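Rotolus Workshop Evening Course
Building a Small Arm at Home
Handout 4: Fitting and setting up the parallel gripper

You should have the arm standing and all joints moving before you start on this handout. If the elbow still drops when the power goes off, go back to Handout 3 and sort that out first. The gripper adds weight at the worst possible place.

What you need

The Vadevis gripper kit, complete. Check the bag before you leave the workshop, as the small washers get lost.
Hex keys. The ball-ended sort is handy for the screws nearest the wrist but use the plain end for final tightening.
Medium thread lock, one drop per screw.
A steel rule and a pencil.
A clear table. At home a kitchen table will do if it doesn't wobble.

4.1 Fitting the fingers

Put both finger brackets on loosely and turn the screws until they just bite. Close the gripper by hand, very slowly, and look at where the tips meet. They should touch along the whole edge. If one corner meets first, slacken that side, push it square and try again. Expect to do this several times.

Tighten a little on the left, then a little on the right. People who tighten one side fully before touching the other usually end up with a twisted grip and have to undo it all. Leave the thread lock out until the alignment is right, then take the screws out one at a time, put the drop on and refit.

4.2 Opening and closing under power

The controller for this course is the Pusa board, with the settings file from the course page. Set the baud rate as printed there and power the board from the bench supply. Do not run the gripper motor from a laptop port.

Find the fully open position first. Type in a low value and go up in steps of 15 until the fingers stop spreading, then come back one step. Write that number in the box at the back of this handout. On the workshop arm it is 3379, but yours will differ, even if you bought the same kit in the same week.

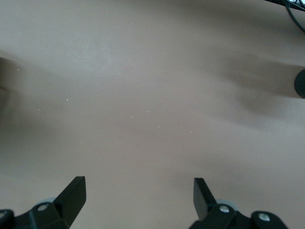 Do the closed position the same way, from the other end. The motor must never be left pushing against a hard stop. If you hear it humming with the fingers still, back off at once and lower the limit. A motor held like that for a few minutes gets hot enough to soften the horn — this has happened twice on the course.

4.3 The wrist camera

Mount the camera so that both fingertips show at the bottom of the picture when the gripper is open. You need the tips in view to judge distance by eye, but if they fill more than a third of the height you lose the table you are trying to look at. Tilt the bracket, check, tilt again.

Lighting matters more than the camera. A single desk lamp throws hard shadows, and the sorting program in Handout 6 will treat a dark edge as an object. Two lamps from opposite sides are better. Wipe the table before each run too, as specks show up on a plain surface and the threshold step picks up the larger ones.

Run the cable along the arm with enough slack for the wrist to turn fully both ways. Tie it at the elbow, not at the wrist.

4.4 Exercise

Place a wooden block, 18 mm on each side, on a pencil cross. Pick it up, lift it clear, put it back on the cross. Measure how far off it lands with the rule and note it down. Repeat until you have filled the table on the back page. Then do the same with the block turned by an eighth of a turn.

If the block slips, try the rubber strips before you raise the grip force. The force limit should stay below 3000 in the settings file for all course work.

Bring your figures next time. The reading is chapter two of the Abou Zeid notes, on the shelf by the lathe.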